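Über uns

Medham ist ein Beratungsbüro für Unternehmen, die über die Anschaffung von Robotern nachdenken. Wir verkaufen keine Geräte, wir nehmen keine Provisionen von Herstellern, und wir raten oft genug vom Kauf ab. Wer zu uns kommt, hat meist schon ein Angebot auf dem Tisch und ein ungutes Gefühl dabei. Dieses Gefühl ist in der Regel berechtigt.

Wie es angefangen hat

Gegründet wurde Medham von Senan Madigan und Finbarr Breathnach. Beide haben vorher bei einem Systemintegrator gearbeitet, Madigan in der Kalkulation, Breathnach in der Inbetriebnahme. Der eine schrieb die Angebote, der andere musste beim Kunden erklären, warum die Anlage nicht tat, was im Angebot stand. Irgendwann saßen sie über den Unterlagen eines Großküchenprojekts in Istedia und stellten fest, dass der Greifarm selbst den kleineren Teil der Kosten ausmachte. Der Rest steckte in Vorrichtungen, Schutzumhausung, Programmierung und Nacharbeit. Im Budget des Kunden stand davon fast nichts.

Was wir tun

Wir prüfen Angebote und Lastenhefte. Wir rechnen Investitionspläne nach, bevor sie in die Geschäftsleitung gehen. Und wir testen, ob eine Aufgabe mit der angebotenen Technik überhaupt zu machen ist, und zwar mit den Gegenständen und Oberflächen, die beim Kunden tatsächlich vorkommen. Vorführungen beim Hersteller ersetzen das nicht. Dort steht das Werkstück immer richtig herum.

Ein Testbericht von uns hat selten mehr als 34 Seiten. Die Empfehlung steht auf der ersten.

Wie wir rechnen

Amortisationszeiten aus Prospekten übernehmen wir nicht. Sie setzen meist voraus, dass die Anlage ab dem ersten Tag in zwei Schichten läuft und niemand sie nachstellen muss. Wir fragen stattdessen nach den Dingen, die im Haushaltsplan gern fehlen: Ersatzfinger, Softwarewartung im dritten Jahr, Schulung der zweiten und dritten Bedienkraft, Stellfläche, Stillstand beim Umbau. Bei Carrasco, einem Betreiber von Betriebskantinen, kamen so 167 Einzelposten zusammen. Im ursprünglichen Antrag waren es 40.

Carrasco hat danach eine kleinere Anlage gekauft und den Rest des Geldes zurückgestellt. Ob das die richtige Entscheidung war, wissen wir noch nicht. Die Auswertung steht aus.

Versuche im eigenen Haus

Seit September haben wir einen eigenen Versuchsplatz. Wir haben lange gezögert, denn auch ein Beratungsbüro kann sich an Geräten verheben, und unser erster Kostenplan war zu niedrig — den Fehler haben wir bei uns selbst genauso gemacht wie unsere Kunden. Inzwischen ist der Platz in Betrieb und wird pro Versuchsstunde abgerechnet, auch intern.

Uns interessieren vor allem die unbequemen Fälle: glänzende Flächen, dünne Drahtgestelle, durchscheinender Kunststoff. Ein Anbieter, der solche Fälle in seinem Angebot nicht erwähnt, sollte gefragt werden, ob er sie probiert hat. Die Antwort gehört schriftlich in die Unterlagen.

Der Greifer hat bei uns zwei schwarze Finger, die Arbeitsfläche ist schwarz marmoriert und spiegelt das Licht. Drahtgestell und blaue Kunststoffflasche sind gewöhnliche Gegenstände, und genau an gewöhnlichen Gegenständen muss sich ein Angebot messen lassen.
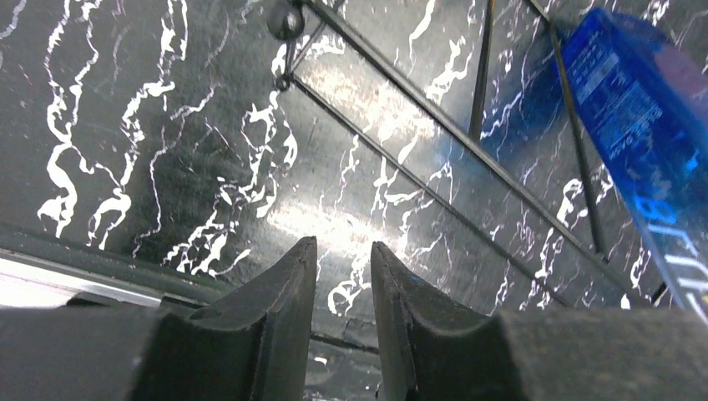
Was wir nicht machen

Wir bauen keine Anlagen und vermitteln keine Integratoren. Wir schreiben keine Gutachten, deren Ergebnis vorher feststeht. Förderanträge prüfen wir auf Plausibilität, stellen sie aber nicht. Und wir geben keine Prognosen ab, wie viele Stellen ein Roboter ersetzt. Solche Zahlen haben wir in vielen Präsentationen gesehen und in keiner Nachkalkulation wiedergefunden.

Kosten

Die Durchsicht eines einzelnen Angebots kostet 2.403 Euro netto, Rückfragen beim Anbieter eingeschlossen. Versuche werden gesondert kalkuliert. Das Erstgespräch ist kostenlos und endet manchmal damit, dass wir den Auftrag ablehnen.

Kontakt

Unser Büro und der Versuchsplatz befinden sich in Bistska. Besuche bitte nur nach Anmeldung. Anfragen zu laufenden Angeboten beantwortet Senan Madigan, Fragen zu Versuchen und Terminen Finbarr Breathnach. Bitte schicken Sie das Angebot vollständig mit, auch die Anlagen und die Lieferbedingungen.

Stand: November 2025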